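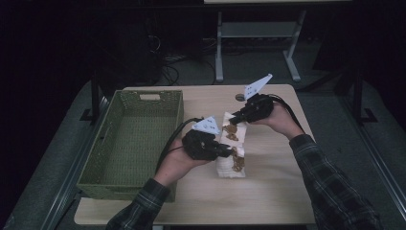
Leena Laaksonen

Handout 9: Notes on the Pruleson open day, April 3, 2026

Read before the lab session. The demonstration covered hand-held grippers used by a person to record table-top work, with crumbs on a folded paper towel as the test material.

1. Setup. One operator, one gripper per hand, each with a cable and a white triangular plate on top. A green woven basket stands at the left of the table.

2. Why crumbs. A rigid block has one shape and a few sensible grasps. A creased towel carrying loose fragments has neither – any pull on one edge moves the load. Note where the jaws approach the towel relative to the crumbs.

3. Recording. The host's target for the task is 200 runs per operator, in blocks of 10 with a rest between blocks. Runs with a long pause are kept but tagged.

4. Terms. "Approach" ends at first contact. "Transfer" ends when the jaws open. Use these in your write-up.

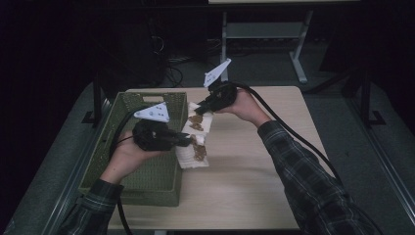

Hemi Ruddock asked whether a run should be thrown out when crumbs fall on the table. The answer given was no: spills are tagged and kept, and the cleanup is recorded as a separate task.

5. Write-up. One page. Compare one-handed and two-handed folding of a loaded towel. Getis, chapter 4, page 91, has the notation.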